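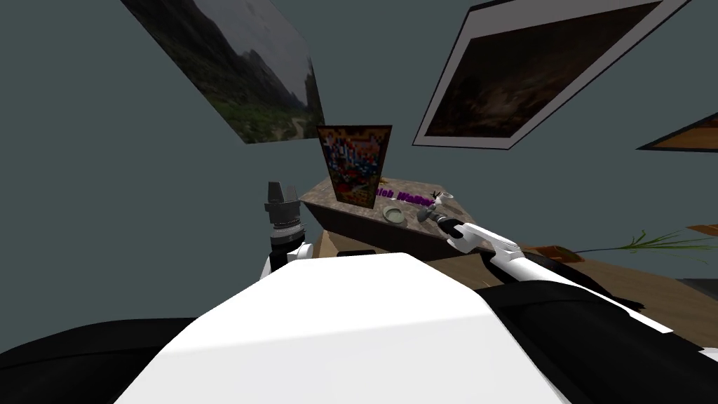 山里老照片修好了，乌洛夫旧邮局七月开展

乌洛夫（Ulov）镇上那间关了好些年的旧邮局，七月里重新开了门。柜台还在，寄信的铜口子还在，墙上换成了山：山脊、冰斗、碎石坡、雾里的羊圈、早就没人走的驮道。展览名字很朴素，就叫“上山的路”，一共展出285幅照片，全部来自卡利内（Calline）山谷一带的人家和一家老照相馆的底片柜。

开门那天早上下着小雨，八点多就有人撑着伞在门口等。等门一推开，大家几乎是一拥而进，然后又一下子安静下来，站在第一面墙前头，仰着脖子找自己认识的山头。找到了就叫出声来！“这是老鹰嘴！”“不对不对，老鹰嘴右边还有一道沟呢，这是后头那座。”这样的争论从早上一直吵到关门，策展的人乐坏了，干脆在桌上放了便签和铅笔，谁认出来了谁就写下来，贴在照片旁边。到傍晚，有几幅照片边上贴的纸条已经比照片本身还大。

这批东西能凑到一起，得从曼西利亚（Mansilla）照相馆说起。这家照相馆在镇上开了三代，拍证件照，拍婚礼，拍学校毕业合影，平时也接些洗印的活儿。可是老掌柜年轻的时候有个爱好，一有空就背着相机往山上跑，拍了也不卖，冲出来看两眼，底片往柜子里一塞。柜子后来搬到了地下室，地下室后来又漏过水。去年春天铺子翻修，工人把柜子抬出来，里面一格一格的全是纸袋，袋子上用铅笔写着地名和天气，有的还写着当天吃了什么（“干酪，两个苹果，风大”）。

纸袋打开一数，底片有800张，其中大半受了潮，有的粘连在一起，有的边上起了霉点。照相馆的人拿不定主意，打电话去问在城里做影像修复的戈皮纳特·乔杜里（Gopinath Chowdary）。乔杜里本来只答应来看一眼，结果在地下室门口蹲了一个下午，当晚就没走。

“我拿起来的第二张就是一片云海，”他在开展当天说，“底片是反的嘛，云是黑的，山是亮的，可是你一眼就知道那天早上有多好。我心想，完了，我今年夏天有事干了。”

他这一干就是一年多。粘在一起的底片要先泡，再一点一点揭开，一天顺利的话能揭几张，不顺利的话一张也揭不开。揭开了要晾，晾干了要清理，然后才轮到扫描。最后能看清内容的有625张，剩下的他也一张没扔，单独装了盒，标上“以后再说”。他的意思是，过几年说不定有更好的法子，眼下别逞能。

修复工作间就设在邮局后头原来分拣信件的屋子里。分信的木格子正好派上用场，每个格子放一个山头，格子上原来的街名没撕，于是就有了“磨坊街——北坡，冬”“井巷——湖，有雾”这样的搭配。来帮忙的几个中学生觉得好玩极了，后来干脆互相用格子上的街名当外号。展览上专门留了一面墙给这些木格子，格子里摆着当年的纸袋，铅笔字清清楚楚，非常值得凑近了看。

消息传开以后，山谷里的人家也开始翻自己的抽屉。有人送来祖父放羊时的合影，有人送来一本湿得翻不开的相册，有人抱来一幅画一样大的放大照片，说是在楼梯口挂了几十年，取下来墙上留了个白方块，家里人看着都不习惯，催着展览结束赶快还回去。还有一位老太太，家在最上头的比代蒂（Bidetti）村，坐了早班车下来，手里一个饼干盒，里面是她父亲修山路时拍的小照片，每张只有火柴盒那么大。乔杜里把它们放大了挂出来，老太太在开展那天看见，站在跟前看了好久，然后指着其中一个背影说，那件外套后来改成了她的书包。

展厅一共分了五块，按人上山时会碰到的顺序来排：先是村口和果园，再是林子，再往上是草场，然后是石头和雪，最后一块叫“回头看”，全是从高处往下拍的山谷。这个排法是几个爱爬山的本地人出的主意。照片之间的说明写得很短，有的只有一句话，比如草场那一块里有一句“下午三点以前要过这条溪”，是原样从纸袋上抄下来的。看到这种地方，常走山的人都会笑，那条溪到现在还是这样，午后融雪水一涨，石头就没到水里去了。

记者自己最喜欢的是林子那一块。老掌柜显然很有耐心，同一棵歪脖子松树，他拍了春天，拍了秋天，拍了挂满霜的早晨，还拍过一次被雪压弯了半边的样子。七幅八幅连着挂，走过去就像一年在眼前过了一遍。镇上有人去找过，那棵树还在！比照片里粗了一圈，歪得更厉害了。现在门口可以领到一张手绘的路线图，从邮局出发，沿老驮道走上去，约5公里，一路能走过好几处照片里的机位，包括这棵松树。路不难，前半段平缓，过了小教堂以后有一段石阶，雨后会滑，要穿抓地好的鞋。

石头和雪那一块则是另一种味道。那里的照片拍得少，也拍得险，有几幅明显是手冻僵了按的快门，地平线都斜着，乔杜里一张也没有裁正。他说裁正了就不对了，人在那种坡上本来就站不直。其中一幅冰斗湖，湖面结了一半，另一半映着天，底片上还留着一道水渍，正好从山顶拖到湖心。修的时候本来可以去掉，他犹豫了好几天，最后留下来了。不少观众以为那是一道瀑布，说明牌上老老实实写着：水渍。

傍晚的讲谈会更热闹。原定讲一个钟头，讲的是怎么保存家里的旧照片，结果提问一个接一个。有人问塑料相册里的照片揭不下来怎么办（先别硬撕，可以试着用一段牙线从背后慢慢走，走不动就停，连着相册页一起扫描也行），有人问阁楼能不能放底片（不行，夏天太热；地下室也不行，太潮；卧室衣柜的中间一层反倒挺好），还有个小男孩问，手机里的照片过一百年还在不在。乔杜里想了想，说，挑你最喜欢的几张印出来，背面用铅笔写上地方和名字。小男孩接着问，要不要写吃了什么。全场都笑了，乔杜里说，要写，一定要写。

会后没有人急着走。外头雨停了，山顶那一带的云散开一条缝，站在邮局台阶上正好能看见北坡。几位老人就地开起了辨认大会，拿着便签对着真山比划，一位说照片里的那道崖壁早就塌过一回，另一位说没有，是拍的角度偏了。两边谁也说服不了谁，约好了天晴一起上去看。照相馆如今的掌柜听见了，说自己也要去，还要把祖父那台相机背上，同一个地方再按一张。

说到那台相机，它也在展厅里，放在柜台上，皮套磨得发亮，背带断过一回，用鞋带接的。柜台里还有一本薄薄的账本，翻开的那一页记着某年冬天买胶卷和鞋钉的花费，胶卷比鞋钉贵得多，旁边打了个小小的叹号。账本后几页是老掌柜给自己列的单子，写着还没拍过的地方，拍到一处划掉一处。有几行到最后也没划掉，现在镇上的登山小组把这几行抄了去，打算今年夏天一处一处补上，照片拍回来就挂在出口那面还空着的墙上。头一处选的是比代蒂村后面的垭口，出发时间看天气。

学校也跟着忙起来了。地理老师借了一批扫描件，让学生对照现在的山谷，找哪里的林线往上走了，哪里的草场变成了灌木，哪条小冰川缩得只剩一块斑。作业做得好的会印成小册子，放在展厅里给人随便翻。美术课那边则在做拓印和手工装框，框子用的是旧果箱拆下来的木板，装得有宽有窄，其中几个已经被观众问过能不能买（暂时不卖，不过工作坊可以报名自己做一个）。

展览会一直开到入秋。上午十点开门，傍晚六点关门，中午照常歇一个钟头，这是邮局当年的规矩，大家觉得应该接着守。不收门票，门口有个旧的寄信口，愿意支持修复工作的可以往里投一点，投信也行，里面已经收到好几封写给老掌柜的信了。带着旧照片来的人，可以直接到后面的分拣间找工作人员，当场登记，当场扫描，原件当天带回家。扫描件会注明提供人的名字，不愿意留名的也尊重。

便签和铅笔会一直摆在桌上。眼下还有四十来幅照片没人认得出地方，集中挂在进门右手边，最下面一排特意挂得低，方便孩子和坐轮椅的观众看。认出来的请写上山名，如果走过那条路，也欢迎写一写怎么上去。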